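Leftovers at Flurnus: does a smaller scoop mean less in the bin?
Project report, Food and Environment module
25 April 2025

Why we picked this

Everyone in our group eats at Flurnus, the canteen on the ground floor of Zornberg Hall, and everyone in our group has at some point scraped half a mountain of mashed potato into the bin and felt bad about it. We wanted a project where we could measure something real with our own hands, and plate waste is great for that! You need a bucket, a scale, an apron and a fairly strong stomach.

Our question was simple. If the serving staff use a smaller scoop for the side dishes, and diners know they can come back for more, does less food get thrown away? We also wanted to know whether people would mind.

What we already knew

Food waste in canteens is usually split into three kinds. Kitchen waste is peelings and things that go wrong in cooking. Serving waste is whatever is left in the big metal pans when the counter closes. Plate waste is what comes back from the diners. We only looked at plate waste, partly because it was the part we could reach, and partly because it's the part that diners have some say in.

Several of the things we read said that people tend to eat by the look of the plate. A big plate with a small portion looks mean, and a small plate with the same portion looks generous. This was lovely to find out because it explained a lot about our own lunches. We didn't change the plates at Flurnus, but we did talk about it a lot, and it comes back in the last section.

How we did it

We ran two lunch services in December, both with the same menu: vegetable stew, mashed potato, green beans and a roll from Polishchuk, the bakery across the road. At the first lunch the staff used the normal scoop. At the second they used the smaller one, and we put a sign on the counter saying "Still hungry? Come back, it's free!"

We set up a scraping point next to the tray return. Diners tipped their leftovers into our bucket, and napkins, cups and foil went into a separate box so they wouldn't get into the weight. Bones and fruit skins would have been a problem, but there weren't any on the menu, which was a bit of luck we only noticed afterwards.

The bucket was weighed empty first. Then we weighed it full at the end of service and took one away from the other. We typed the weights into Flurel, the shared notebook our course uses, straight after each lunch. At the first lunch we very nearly forgot to write down the weight of the empty bucket and had to wash everything out and weigh it again. Please learn from us.

Results

Normal scoop: 3638 g of plate waste
Smaller scoop: 2348 g of plate waste

Before we started we had agreed that anything under 3000 g at the second lunch would count as a good result, so we were absolutely thrilled! The canteen's till figures showed that the same number of meals had been sold at both lunches, so we felt all right comparing the totals directly.

Mashed potato made up most of the bucket both times. Green beans were second. Hardly any stew came back at all, and the rolls were nearly always eaten, even when the rest of the meal wasn't (they are very good rolls).

As for whether people minded, we stood by the door and asked. Most said they hadn't noticed any change. A few had noticed and liked it. One person was properly cross and told us that a lunch should look like a lunch, and we wrote that down too. The staff said second helpings were easy to manage, though the queue got muddled when people came back against the flow.

What could be wrong with this

We only had 2 lunches, one of each kind, and that is far too few to be sure of anything. The weather was much colder on the second one and people may simply have been hungrier. The sign may have made a difference all by itself, whatever the scoop. Also, diners could see us standing by the bucket in aprons, and we think some of them finished their beans out of politeness. If we did it again we'd hide round the corner.

We weighed everything in one go at the end, so our remarks about potato and beans come from looking and not from the scale. Separate buckets would fix that.

What we'd like to try next

Plates! We would love to run the same menu on a smaller plate with the normal scoop, then both changes together. We'd also like to look at trays, since a tray makes it very easy to pick up a pudding you don't need. Some canteens have dropped them altogether, and we had a long and happy argument about whether that would work at Zornberg or just lead to more spilt soup.

The kitchen at Flurnus has kept the smaller scoop for potato and gone back to the old one for beans. 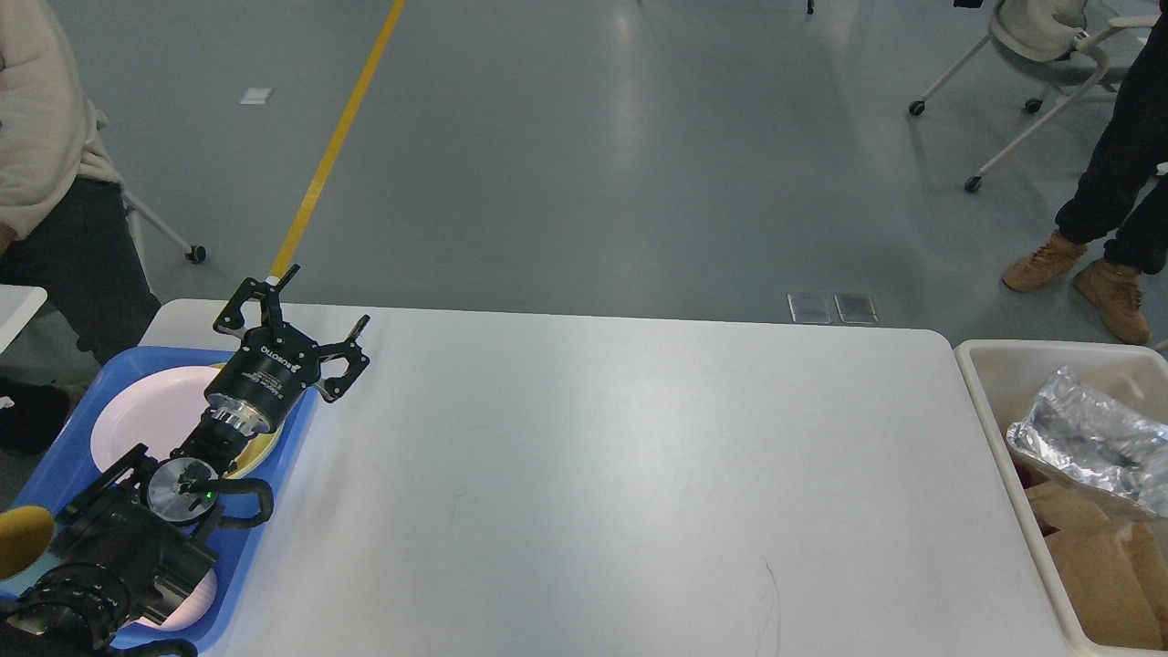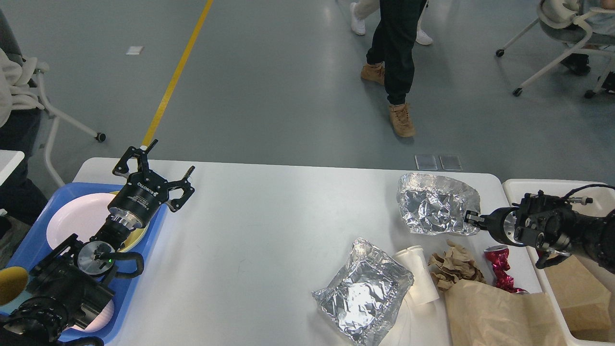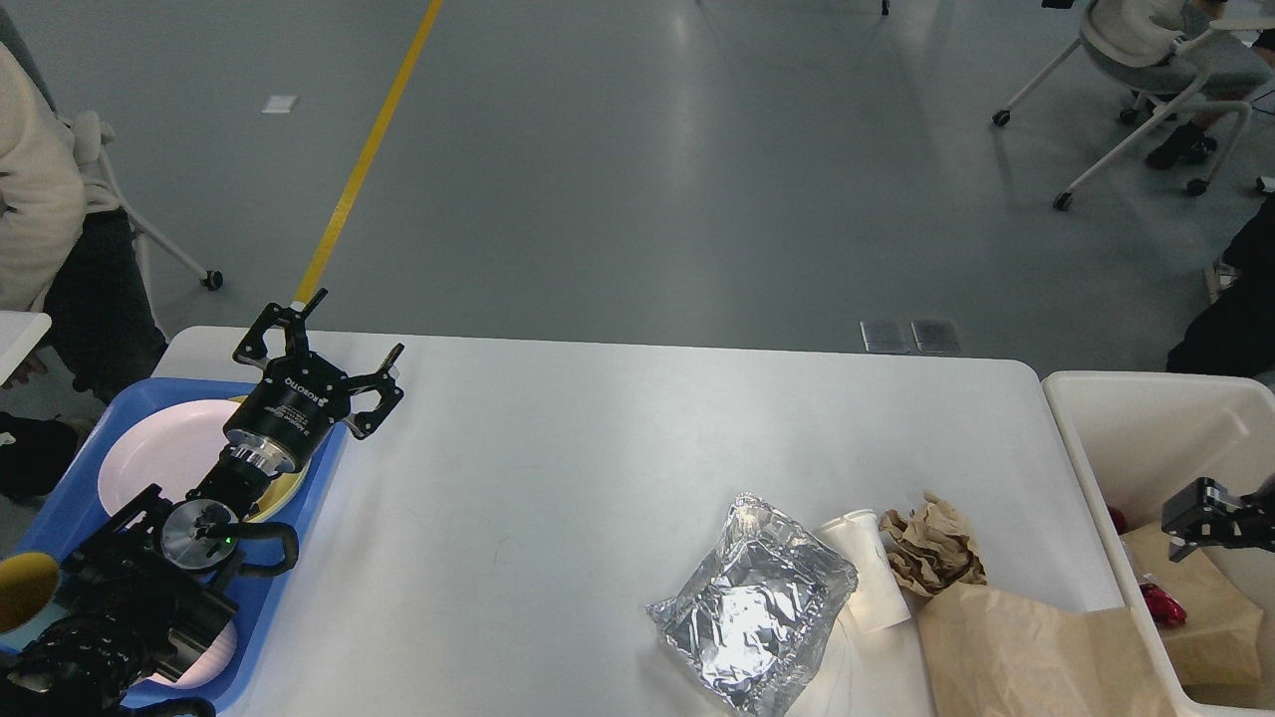
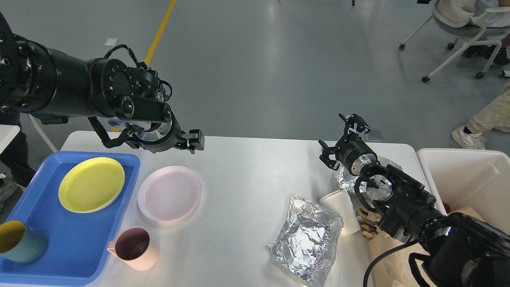

Blue tray at the left of a white table, four views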